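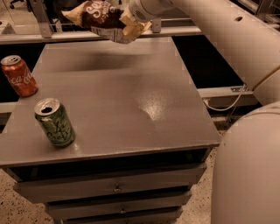
Stale chips, does the freezer work?

plilley_274
We buy the big bags at Donati because they cost less per ounce, but there are only two of us and the last third always goes soft. My sister-in-law keeps hers in the freezer. Has anyone done this for more than a day or two?

neton
Yes, for years. Fold the top down, clip it, put it in the freezer door. They don't freeze solid, there's hardly any water in them. Eat them straight out.

cornerpantry
Works for plain potato chips. I didn't like it with tortilla chips, they tasted like the freezer.

Flotik1751
I wouldn't bother. Every time you open the bag in a warm kitchen you get damp air in there. Put them in a jar with a tight lid and leave it in a cupboard. Mine go 7 days easily, even in August.

neton
Depends where you live. We're on the coast and a jar gets me 5 days at best.

Flotik1751
Then your lid leaks.

neton
It's a canning jar with a new lid. The air is already damp when I fill it.

mudroom
You can fix soft ones in the oven. Single layer on a sheet pan, low heat, let them cool all the way before you decide if it worked. They stay bendy while warm. Watch the sweet potato kind - they go dark fast.

cornerpantry
Seconding the oven. Microwave also does it but I've burned more than I've saved.

plilley_274
Thanks. We don't have much freezer room until the venison is gone, so I'll try a jar first and use the oven on what we have now. Is a rubber gasket lid better than a screw top?

Flotik1751
Gasket. Check it for cracks, the old ones dry out.

neton
Either one. Or buy the smaller bag.

plilley_274
The smaller bag is nearly the same price here, that's how I ended up asking.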